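El papel pintado vuelve, y esta vez con factura

Cada diez años alguien decreta el regreso del papel pintado. Ahora le toca al ornamento en blanco y negro, con hojas enormes y volutas que trepan hasta el techo. Pritden vende el rollo a 38 euros y habla de «paredes con carácter». Las mías ya tenían carácter: humedad.

Theresia Thaler, interiorista, defiende el motivo grande incluso en cuartos de paso. «El dibujo pequeño cansa antes», asegura. Puede ser. También es cierto que el dibujo grande obliga a casar las tiras y a tirar más papel, detalle que el catálogo de Cedia, con sus 406 referencias, despacha en una nota al pie.

Ottilie Schwaiger lleva 35 años empapelando y se fía poco de las modas. En diciembre arrancó un salón entero que ella misma había colocado dos inviernos antes. La dueña se había hartado de las hojas. Cobró las dos veces. 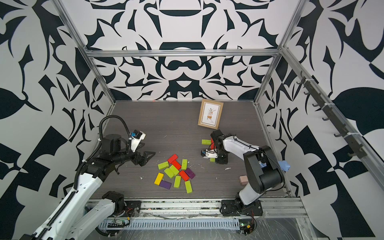 ¿Por qué se gasta más papel con un motivo grande?
Porque cada tira debe cortarse donde el dibujo coincide con la anterior, y lo que sobra suele acabar en la basura.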